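Papers > Bench Practice > Small-Scale Heating > Section 4

12 shares | 3 comments

4. Does the parking place of the flask matter?

4.1 The claim

Much of the advice on small heating setups treats the support beside the hotplate as a safety device. The Catum checklist, which most of our sites use in one version or another, tells the worker to keep a round-bottom flask "in a stable support within easy reach of the stirrer" whenever it is off the plate. The Wolter bench guide says nearly the same thing and adds that the support should be brightly colored. Both present this as settled. Neither cites a trial, a spill log or even a informal tally, and we could find no earlier source from which the two might have drawn.

The basic point isn't in doubt. A round-bottom flask will not stand up by itself, and it has to go somewhere. Our doubt is about everything built on top of that point: that the support must be close to the stirrer, that its color makes a difference, and that a written rule changes how people set out their benches. The claims are repeated with the same confidence as the first one, and they deserve less of it.

4.2 What we looked at

We used the bench records described in Section 2. There are 894 of them, collected from 6 sites, Kivport being the largest. Each record is a form filled in by whoever set up the bench, saying which items were out, where the flask was kept when off the heat, and whether anything was knocked, tipped or spilled before the bench was cleared. In 226 records the flask was kept in a separate ring or cup support. The remainder used a clamp on a stand, left the flask in a heating block throughout, or gave no answer.

That last group is a problem and we would prefer to say so early. A blank on the form can mean that the flask never left the plate, that the person filling in the form thought the answer was obvious, or that the flask was put down somewhere the person didn't care to write down. We have treated a blank as a blank. Readers who think that most of the blanks hide poor practice may be right, but the forms can't tell them so.

We also asked each site for pictures of a typical layout, mainly to check whether the words on the form meant the same thing to everyone. They did not. "Beside the stirrer" was used at one site for a gap of a hand's width and at another for the far end of the same bench. "Cork ring" was used for supports made of cork, rubber and plastic, and at Kivport for anything at all that a flask would sit in. For that reason we drop the term from here on and write "support."

4.3 The arrangement in practice

Figure 4 gives the arrangement that both guides appear to have in mind. The support and the stirrer are separate items, close together, and the color of the support stands out strongly from the covering on the bench. On the Catum checklist this would pass. It would also pass at several distances and angles that seem to us quite different in use, and this is our first objection to the wording of the rule.

The second objection concerns what the rule leaves out. A heating bench carries cables and, often, a temperature probe, and these take up room on the same surface. The first and third pictures in the figure have a coil of thin black cable lying on the cloth, with the long metal probe running out from it. Neither guide says a word about where a probe should lie when it isn't in the flask. We find this odd in documents that spend a full paragraph on the color of a ring.

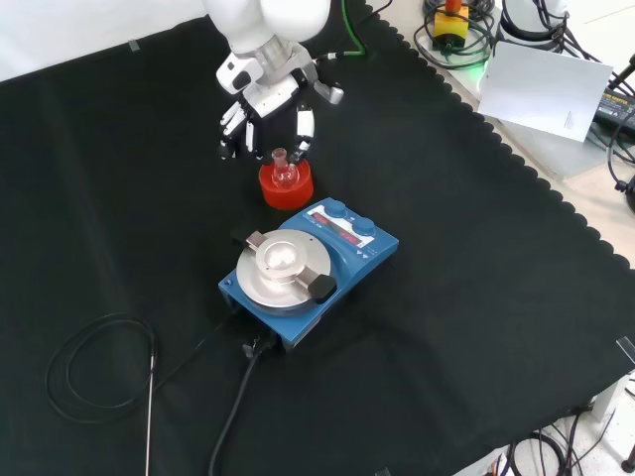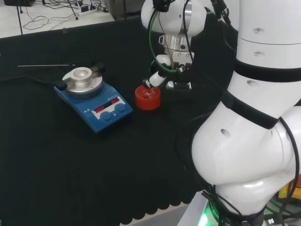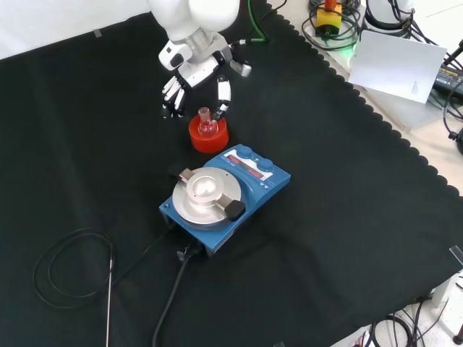 Figure 4. A small glass vessel in a red cylindrical support on black cloth, with a blue hotplate stirrer close by.

4.4 Distance

We tried to test the distance rule directly and did not get far. Of the forms that named a separate support, many gave no usable distance, and those that gave one had plainly rounded it. Almost every written distance was a multiple of 50 millimeters, and 300 millimeters was by a wide margin the most common. We doubt that so many people independently placed a support at exactly that spot. The more likely reading is that 300 is the number people write when they mean "not very far."

Sorting the forms into "near" and "far" groups around this value gave no pattern we would defend. Reported knocks were rare in both. A handful of forms changing sides would have reversed the result, and since the cut point was chosen by us after looking at the forms, we do not report a test on it. A reader who wants to believe that closer is safer will find nothing here to stop them. The same goes for a reader who believes the opposite.

There is a reasonable case for the opposite. A support set right up against a stirrer shares the space in which the hand has to move. The flask neck stands above the support, and a sleeve or a trailing cable can catch it. Moving the support away buys clearance at the price of a longer carry. Which of the two matters more will depend on how full the flask is, how cluttered the bench is and which hand is being used. We see no reason to expect one distance to suit all of these, and the guides would be improved by admitting it.

4.5 Color

The color rule fared worse. The argument for it is that clear glass is hard to see, that a bright support draws the eye to it, and that people therefore avoid it. Each step sounds fair. The trouble comes when the rule is applied on a real bench, where the covering underneath matters as much as the support. A red support on a black cloth is easy to pick out. The same support on a red rubber mat would be much less so, and would still satisfy the Wolter guide to the letter.

We also note that the Miah support, which two of the sites bought in quantity, comes in a single bright color. At those sites every form naturally records a bright support. Comparing them with the other sites means comparing the sites themselves, with their different staff, benches and habits about filling in forms. Earlier internal reports made just this comparison and credited the color with the difference. We don't think that conclusion holds.

4.6 Cloth and other coverings

We had not planned to look at bench coverings and do so only because they came up in the comments. Several people wrote that a support slides more easily on cloth than on a bare table. Others wrote that the cloth itself slides, taking everything with it. A few preferred cloth for cutting down glare from the glass, and one site had adopted it for that purpose without, as far as we can learn, asking what it did to the footing of the supports.

These remarks are worth more than their number suggests, because the form never asked for them. Still, they are impressions. Nobody weighed a support, pulled it across two surfaces and wrote down the result. It would take an afternoon to do, and we would trust that afternoon's work above our own forms. An edge that hangs loose past the working area is another matter that the guides pass over, and it seems at least as likely to cause a spill as a support in a dull color.

4.7 Does the checklist change anything?

The sites brought in the Catum checklist at different times, so some comparison of before and after is possible. The share of forms naming a separate support went up at most sites once the checklist was in use. This has been taken as proof that people changed what they did. It could equally mean that they changed what they wrote. The checklist and the form use the same words, and a person who has just ticked "stable support" on one is likely to write it on the other.

Kivport offers a small check on this. For part of May the bench forms there were filled in without the checklist, owing to a printing delay. Mentions of a separate support dropped, then came back when the checklist returned. We do not believe that the supports left the benches for those weeks. No purchase, breakage or storage record suggests it.

For these reasons we keep the support in our own layout notes and take out the fixed distance and the color. In their place we ask for two things that can be checked by looking: that the support sits flat on whatever covers the bench, and that no cable crosses the path between the support and the plate. We make no claim that this wording prevents spills. The forms used here could not show it either way, and Section 5 sets out what a better form would have to ask.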